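Notes > Furniture > Desks

2018-12-13
By Amado Mangubat

The desk is the Hivach in white, the long version. I bought it for the length and for the top, which wipes clean. The problem was where to put it. The room has one wall long enough, and the refrigerator already has a claim on part of it.

I had drawn the plan with 400 mm of free space for the refrigerator door to swing. After assembly I measured 388. The missing 12 mm went into the baseboard, which I had forgotten to draw. The door still opens far enough to pull out the upper shelf, but the crisper drawer catches on the door liner unless the door is pushed past its natural stop. I moved the desk along the wall and got most of it back. The leg levelers have six turns of travel and I used nearly all of them on one corner – the parquet falls away toward the window.

Some notes on the desk itself, for anyone looking at the same model:

The top flexes slightly in the middle when leaned on. It does not matter for a keyboard. It would matter for a drill press.

The cable tray supplied with it is too short. I left it off and used two strips of hook-and-loop tape.

The finish shows rings. A bottle straight from the refrigerator leaves one in a few minutes, and it wipes off with a dry cloth if you get to it the same day. I have not tested longer. Bottles go near the front corner, where there is nothing for the water to reach.

The total with delivery to Ultstead was some 133 more than the shorter version. The shorter one would have cleared the door with no adjustment at all. I would still buy the long one. 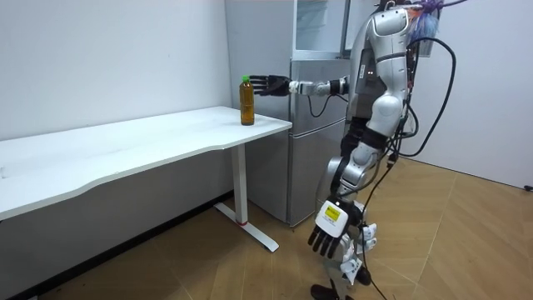
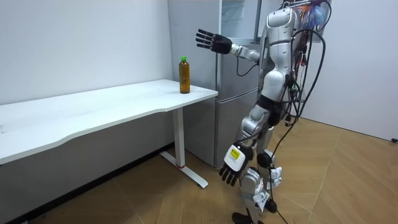 Cladholm, February

Three corrections to the December text. The delivery charge was included in the list price, so the difference between the two versions is smaller than I wrote. The crisper drawer can be lifted out at an angle with the door at its normal stop, and I no longer push the door. The leveler at the low corner has settled and needed another half turn – check yours after a month or two.

The top has no permanent marks so far. I have still not replaced the cable tray. Talavera lists a longer one, but the screw spacing does not match the holes in the Hivach frame and I do not want to drill new ones.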